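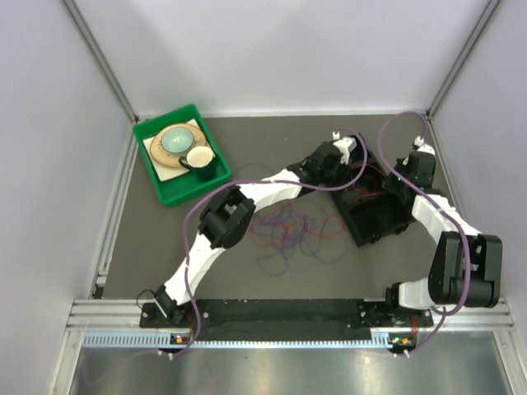 Sedholm kitchen and dish room, winter walk-through, 7th January

Floor drains -- OK. Grate by the back door still loose, screw it down.
Hand sink -- hot water OK, no paper towels. Refill.
Walk-in cooler -- door gasket split at the bottom corner. Irner has the part on order.
Extinguisher -- tag good thru September. Move the mop bucket away from it.
Plates and trays -- checked for chips and cracks. Wooden ones: hand wash only, stand on edge to dry. Two had split rims, tossed.
Dry storage -- bottom shelf too close to the floor. Raise it. Flour bin lid missing agian.
Grease trap -- FAIL. Over 45 days since last pump out. Call Msimang.
Exit light, east hall -- out. Bulb on hand, needs the tall ladder.
First aid box -- no burn gel, bandages low.

Recheck fails before the Flillton supper.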